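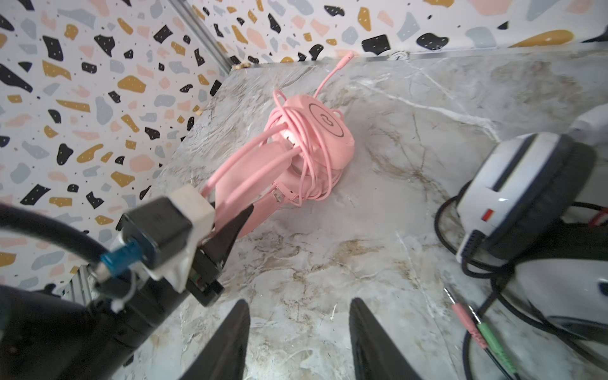 Fig. 1. Pink headset with its cable wrapped around it.

My project was about how people at school put headphones away, and wow, there are a lot of ways! I asked 163 students and most just wind the cable around the band and hope for the best. I do that too (sorry, Mr. Talukder).

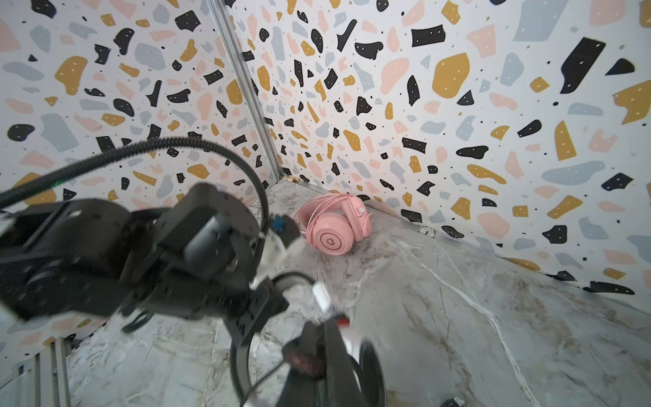 The trouble starts when you want them back on your head in a hurry. I timed myself unwinding a cable 3 times on a Thursday and got slower every time, so next I'd like to try a hook or a simple strap.
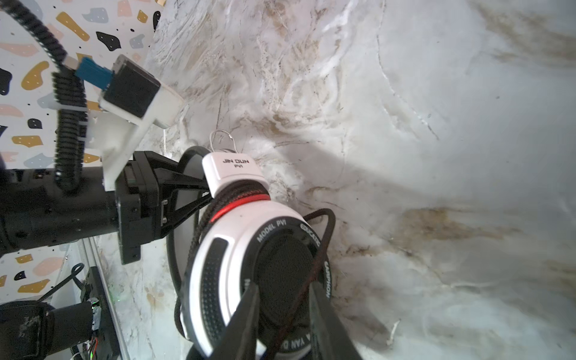 Inês Salgado
Student, Project Lead

For the second round I want other headphone styles in the mix, plus a bigger survey in November.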